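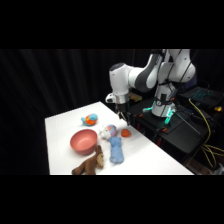
Figure 1. White tabletop in front of a black curtain. Both tones need a place on the scale.

Photography 171: Technical Foundations
Handout 4: Reflectance, Metering and Subject Contrast
Instructor: Setsuko Koyama
Lab: Higuchi Hall, room 631

1. Reflectance

Reflectance is the fraction of incoming light that a surface sends back. It is a property of the surface and does not change when the lamp is turned up. Luminance is what the meter or the sensor receives, and it depends on both the reflectance and the illumination. Keep the two words apart in your lab reports. Last term most of the lost marks on this unit came from mixing them.

Values used in this handout:

White test card: 92 percent
Gray card: 18 percent
Black felt: 4 percent

The values assume a matte surface. Glossy materials also produce specular reflection, which can be many times brighter than the diffuse part and moves when the viewpoint moves. Take no readings from a highlight.

2. Converting ratios to stops

One stop is a factor of two in light. To convert a luminance ratio R to stops, take the base-2 logarithm:

stops = log R / log 2

White card against black felt under the same illumination gives 92 / 4 = 23, or 4.5 stops. Diffuse reflectance alone rarely produces a range much wider than this. When a subject measures nine or ten stops, the extra range comes from uneven lighting, specular highlights or a light source in view.

Worked case. The white card is in full light and the felt is in shade that receives one eighth of that light. The ratio is 23 x 8 = 184, or 7.5 stops. The shade has added exactly three stops, as expected from the factor of eight.

3. What a reflected-light meter assumes

For this course, treat the meter as calibrated to 18 percent reflectance. Real calibration constants differ slightly between makers, and the difference is absorbed in the test of your own meter (Handout 2). The meter has no knowledge of the subject. It recommends the exposure that would render the measured area as middle gray.

Reading taken from the white card only: 92 / 18 = 5.1, so the card is rendered 2.4 stops too dark. Open up by that amount.

Reading taken from the felt only: 18 / 4 = 4.5, so the felt is rendered 2.2 stops too light. Close down by that amount.

An averaging pattern that covers both will land somewhere between, depending on how much of the area each tone fills. Small changes in framing then change the reading while the light stays constant - a common source of uneven exposure across a series.

4. Incident readings

An incident meter reads the illumination at the subject and ignores reflectance. Hold the dome at the subject position, pointed at the camera. With even light, one reading covers white, gray and black surfaces alike. With uneven light, take a reading in each zone and note the difference in stops before choosing which zone to favor.

5. Flare

Measured contrast at the sensor is lower than subject contrast. Stray light inside the lens adds a nearly constant amount to every tone. Add one unit to both sides of the 92 : 4 case and the ratio becomes 93 : 5, or 18.6, a drop from 4.5 to 4.2 stops. The loss is almost entirely in the blacks. Use a hood and keep lamps off the front element.

6. Lab exercise

Use the Drurnlow spot meter from the cabinet. Allow 20 minutes for the readings.

a. Light the three targets evenly and record a spot reading from each.
b. Convert the differences to stops and compare with sections 2 and 3.
c. Shade the felt, repeat, and report the added range.
d. Take one incident reading per setup.

Record meter settings on the sheet before moving any lamp. Reports go in the tray outside 631. Handout 5 covers sensor clipping and will use your values from step c.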